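Clothing Collection Returns to Gernness House

The Residents' Office thanks all households that contributed to the spring clothing collection. The office received 373 garments, of which 24 await mending. Clean shirts, knitwear and children's items remain welcome — please fold them before delivery.

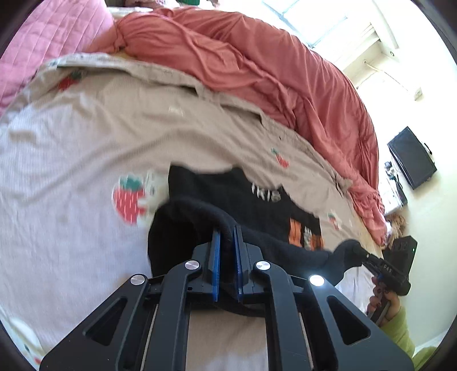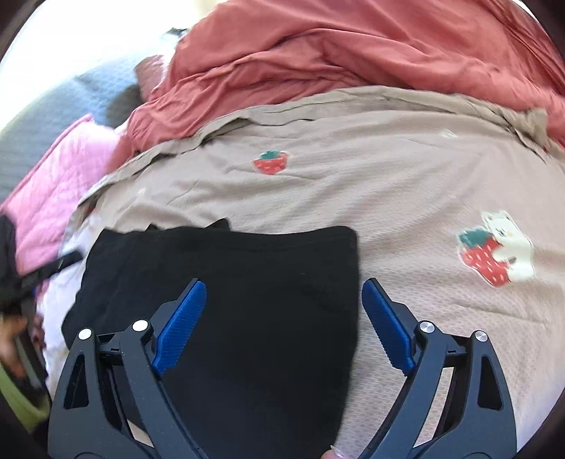 Dark garments in both photographs; the second also shows a beige shirt with strawberry patches.

Bags may be left at the Rozīte entrance until Wed 30 May. Inquiries should be addressed to Laine Kairys. The next collection will be held in October.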